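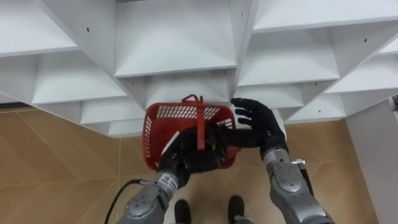

Section 4: Using baskets with an open cube unit

An open cube unit will hold anything you push into it, and most of what gets pushed into it will never be seen again. The makers call this storage. Before you buy a set of matching boxes in the hope that they will cure the problem, try one small basket and find out whether you use it. A red plastic one with rows of small openings in the sides and a strap-style handle, on a white unit, does the job as well as anything sold for the purpose. You can find it at a glance, you can see a little of what is inside, and you can carry it off to another room without tipping it against your jumper. If you are still putting things in it after a month, buy another.

This section assumes the unit is built and standing where you want it. Section 3 covers assembly. If your unit came from the Gretness range, ignore the leaflet that says it "needs no fixing in normal use". Fix it to the wall.

4.1 Before you start

You will need a tape measure, a soft cloth, a pencil and the basket. You won't need drawer liners, scented or otherwise.

CAUTION: Do not load an open unit that has not been secured to the wall. The weight of the unit itself is no protection if a child decides to climb it.

1. Wipe out every cube, including the back corners. Dust in an unused cube goes straight on to whatever you put there.

2. Check the screw heads and holes on the side panels. If a panel moves when you press it with the flat of your hand, go back to Section 3 and tighten the joint. Don't go on in the belief that a full unit will hold itself together.

3. Measure the inside of the cube, front opening and depth. Measure more than one. The box may claim they are all the same size. Ours differed by enough to matter.

4. Measure the basket at its rim, which is usually the widest part, and then again with the handle up. Shop labels often give the size of the base.

Note: A handle that stands up needs headroom. If it only goes in with the handle folded flat, you will be reaching in over the rim each time to get hold of it, and you will soon stop bothering.

4.2 Choosing the cube

The usual advice is to put the things you use most at eye level. That is fine for a shop. In a small bedroom, eye level is often taken up by a lamp or a mirror, and what you want is a cube you can reach without bending or stretching while your other hand is busy.

5. Stand facing the unit at a normal distance, with your arm slightly bent. The cube nearest your hand is the one to use. For most adults this will be somewhere in the middle rows.

6. Leave the bottom row for flat, heavy things such as shoes in boxes or spare blankets. A light basket down there gets kicked.

7. Keep the top of the unit clear. We know you won't.

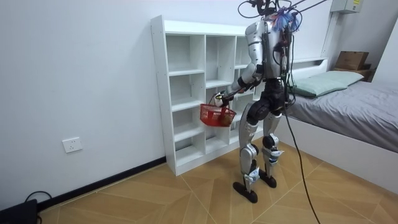 Fig. 4b. Basket held by the handle in front of the middle compartments, one item inside.

8. Carry the basket by its handle and bring it up level with the cube before you move it forward. If the rim is tilted, small things slide to the low end and the basket goes in crooked.

9. Rest the front part of the base on the shelf, then push from the near side until the rim is level with the edge of the panel or just behind it. A rim that sticks out will catch a sleeve.

10. Let go of the handle. If the basket rocks, it is sitting on something. Take it out and look.

CAUTION: Plastic handles are sold on how they look. Before trusting one, load the basket on the floor, lift it a hand's width and hold it there. If the handle pulls out of shape or the rim bends inwards, take something out.

4.3 What to put in it

Anything with openings in the side will let small items through. Hairgrips, coins, beads and earring backs will end up at the rear of the cube. Put them in something solid first.

Good uses: rolled socks, a soft toy, hand cream, chargers you have checked are yours. Poor uses: paper, anything that leaks, and the collection of odd things you meant to sort out in September.

Rukico sells a printed tag set of 84 labels for baskets like this. A household with 84 kinds of thing needing labels has a different problem. If you can't tell what is in it by looking, the basket is too full.

4.4 After 10 days

11. Take the basket out and empty it on the bed. Whatever you haven't touched goes somewhere else.

12. Wipe the base of the cube and check that the shelf beneath hasn't bowed. The Skukcombe catalogue says its shelves take up to 25 kilos. We have never found out how they arrived at the figure and suggest you stay well under it.

13. Put back what is left. If that is nothing, you have saved yourself the price of the matching set.

Section 5: Doors and inserts (and whether you want them)

528 shares
Comments (4)

garrido_home
Good to see someone say measure the rim. I bought six from a label that gave the base and every one of them jams. Back they go.

Remedios Gallardo
Step 6 is wrong for anyone with small children. Bottom row is the only row they can reach, so that's where our toy baskets live, kicked or otherwise. Agree about fixing it to the wall though!

Bent Hauksdóttir
Is the 10 days from when you first fill it or when it goes on the shelf? Ours sat full on the landing for a good while first.

Remedios Gallardo
@Bent I'd count from the shelf. On the landing it's just a basket in the way.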